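## 4. Running the hand-held gripper table on an open day

Applies to: Grireler hand-held grippers, Trerden site
Revised: 2025-09-12
Questions to: Babita Sisodia, Brornlow demonstrations desk

Read section 3 (Power and cables) first. The steps below assume that both grippers have been charged, paired and checked against the sheet in the lid of the Thakur case.

### 4.1 Before visitors arrive

1. Set the table height to 480 mm for school groups. Use the normal height for adults.
2. Wipe the table top and let it dry.
3. Run the cables behind the table, away from the side where visitors stand. Tape down any cable that crosses a walkway.
4. Put out the packets for the first group. Keep the rest in the crate underneath.
5. Open and close each gripper fully 15 times. If one sticks or clicks, take it out of use and note its number on the sheet.

**Note:** Use sealed packets only. Anything over 400 g is too heavy for this demonstration, as the fingers let it turn.

### 4.2 Showing a pick

Show one pick yourself before handing over a gripper. Talk through it as you go and keep it slow.

1. Hold the gripper by its handle with the fingers open.
2. Bring the fingers down on either side of the packet, near its lower end.
3. Close them until the wrapper begins to crease, then stop squeezing.
4. Lift straight up. Keep the packet clear of the table and hold it still while the group looks.
5. Lower it to the table and open the fingers fully before moving away.

Soft bags are harder than boxes. The contents shift and the wrapper folds, so the fingers may need a second try. Flat packs of cakes are best left until visitors have managed a bag or two.
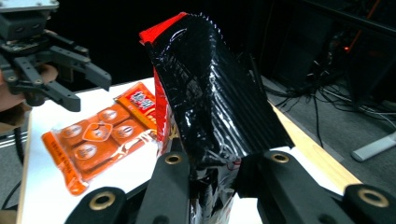 *Figure 4-1. Snack bag held upright in the gripper fingers, with a flat cake pack on the table and a second gripper at the left.*

When two people work at the same table, agree who picks first. The other keeps their gripper up and to one side until the packet is back down.

**Caution:** Keep fingers, sleeves and lanyards away from the linkages. Children under 12 may use a gripper only with a member of staff beside them.

### 4.3 Letting visitors try

1. Take no more than 4 visitors at the table at once.
2. Hand over the gripper handle first, with the fingers pointing down.
3. Let each visitor make two or three picks, then change over.
4. Swap out any packet that has split. Do not tape it - tape marks the finger pads.

If a visitor asks to eat the snacks, say no. The same packets are handled all day. There is a separate tray by the door.

### 4.4 Closing the table

Switch off both grippers and wait for the lights to go out before unplugging anything. Wipe the finger pads with a dry cloth, check the bolts for play and pack the grippers fingers up. Spare pads were last ordered in January; tell Babita if fewer than two pairs are left.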